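We use cookies to make this site work and to see which posts get read. Accept or change your settings.

The bed is where the laundry goes to think

It has been a long, gray December here in Gokdale, and I have been folding clothes. I know that is a poor way to open a post after such a gap, but it is what I have been up to, and a few of you wrote in after the linen closet post to ask how I deal with the clothes themselves, so I thought I would sit down with a cup of tea and tell you.

I have never been a person who folds straight out of the dryer. My mother did, standing up at the machine with the radio on, and her piles were so square you could have built a wall out of them. I bring everything into the bedroom and tip it out on the bed, and then I make the tea, and then I look at it for a while. I used to feel bad about this. These days I think of the looking as part of the job, a bit like reading a recipe all the way through before you get the flour out.

The bed is the best table in the house, you see. It's wide, it's soft, nothing rolls off it very far, and you can't go to sleep until it's clear. I have left a basket of clean clothes in the hallway for the better part of two weeks (I am not proud) but I have never once left a heap on the bed overnight. I have moved it to the chair at bedtime, yes. We won't talk about the chair.

So this particular heap was a big one. The pinks were on top of the blue plaid duvet, which I love very much and which makes everything laid on it look like it's at a picnic.

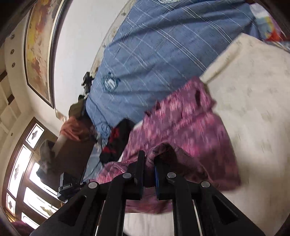
Pink on plaid, with the big cream pillow and plenty still to go.

The duvet came from a little shop called Henríquez, the one near the old post office that sells bedding in the front and buttons in the back. I went in for buttons. It has the round embroidered emblems on it, in white and navy, and I remember thinking they were a touch fancy for me, like something off a school blazer. Now I would miss them. It has been washed more times than I could tell you and the stripes are still as crisp as anything.

Anyway, the method, such as it is. I start with whatever is nearest and brightest. I know the sensible people say to sort by person, or by drawer, or to do all the big things first so the pile goes down quickly. I have tried the big things first and I find that I am left with a sad drift of socks and no will to live. If I start with something pretty, I am in a good mood by the third piece, and a good mood will carry you through quite a few socks.

Pick it up by one corner and let it hang for a second. Half the time it will tell you what it is. I can't count the mornings I have grabbed what I thought was a scarf and had a whole nightshirt come up after it, sleeves and all. Give it a shake, lay it down flat, and smooth it from the middle out with the side of your hand. If it's a soft, slippery thing, don't fight it. Fold it in three the long way and then roll it, and put it in the drawer standing up.

The fuzzy and thick things I fold only once or twice. They puff up again no matter what you do, and I would sooner have one shelf of puffy things than a drawer I have to close with my hip.

Anything black goes to one side until the end. Black picks up lint from everybody else, and I like to go over it with the roller all in one go. I used to buy the sticky rollers by the armful, and then I was given a Murnasora brush, the kind with the velvety pad you wipe in one direction, and I have not bought a sticky one since. I have had it for 2 years and it shows no sign of wearing out. (They didn't send it to me, I should say. No one sends me anything! It was a birthday present.)

And then there are the florals. I have a great weakness for a floral, and a purple one most of all, that dusty, faded sort of purple like the inside of a mussel shell, with hot pink and coral flowers thrown all over it. A print like that forgives you everything. You can fold it badly and it still looks like you meant it. 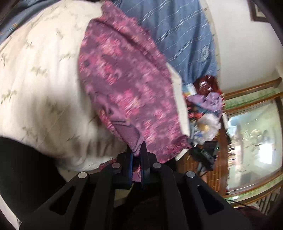

What I do about the ones that turn inside out

Turn them back before you fold, every time. I was a leave-it-for-later person for years, and later always came at seven in the morning with the lights off. Now if I see plain cloth and seams where there ought to be flowers, I put my arm in right then, find the far end, and pull it through.

I do make one exception, for anything with a print I want to keep bright. Those get washed inside out on purpose and dried that way too, and I only turn them when they reach the bed. It slows me down a little. Our water in Zuvarmont, where we lived before, was terribly hard, and I lost a lovely red blouse to it before a neighbor put me on to this trick.

When the last thing is folded I carry the piles over one drawer at a time, smooth out the covers, and put the pillow back where it belongs. Then I find one sock under it.

Next time I want to get to the sweaters, and whether cedar blocks do anything at all. If you have strong feelings about cedar, leave them in the comments, please. I have a whole bag of the things and I'm still on the fence.

Contact | Privacy | All words and photos copyright the author | Back to top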